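Plemance team notebook, December
Kept by Pallavi. Corrections in the margin are Mélanie's and are usually right.

Table-setting task, evening session

Goal for the night was the full place setting: plate down, bowl on plate, spoon to the right of it. The Arsenault round wants all of it done in under 79 seconds. Our best in practice is a good deal slower, and that was the run where I was allowed to hold my breath.

Started at 6:30 with the left arm only, to rule out the two arms arguing. Left arm homed fine. Right arm homed fine on the second try, after I found its e-stop still pressed in from last time. I pressed it. I have no memory of this, but Mélanie does.

Plate: no complaints. It has a rim, the gripper likes a rim, everybody goes home early.

Bowl: polished steel. The detector sees the ceiling lights in it and gets ideas. We dropped the exposure and retrained on 30 extra shots, and it now finds the bowl in most of them and something spiritual in the rest. Imau's club used plastic bowls last year. I called that cheating at the time and would like to withdraw the remark.

Spoon: long handle, thin, lies flat on a hard tabletop. Approaching straight down, the fingers either close on air or push the thing sideways. Tilting the wrist helped. Ran 5 attempts with the tilt, got 4 grasps, and the failure was my typo in the approach height. Counting it anyway, because Mélanie is reading this.

Layout at the time I stopped to write this up, with the right gripper parked by the spoon:

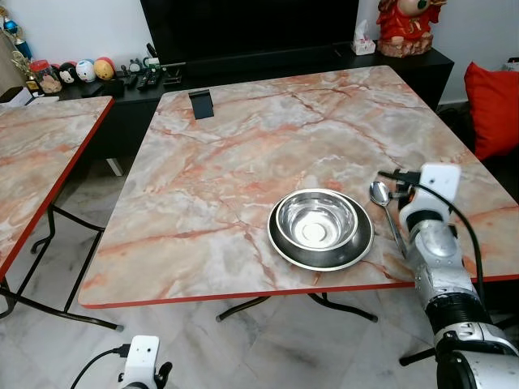
To do before next session

- Slow the last stretch of the spoon approach. Right now it arrives like it's late for a bus.
- Move the release point for the bowl toward the middle of the plate. My eyeballed offset is in the config with the comment "fix later", dated by nothing.
- Ask Prernard whether the judges will let us bring our own spoon. Mélanie says no. I say ask.
- Tidy the gripper cable on the right arm before it picks a fight with the elbow.
- Log files: stop naming them "final".

Stopped at 9:40. Battery on the laptop gave up slightly before I did.

Recent entries
Wrist calibration, again
Why the left arm waves at startup
Arsenault rules, annotated with complaints
Parts we own two of and parts we should

Last updated: December, 9:52 pm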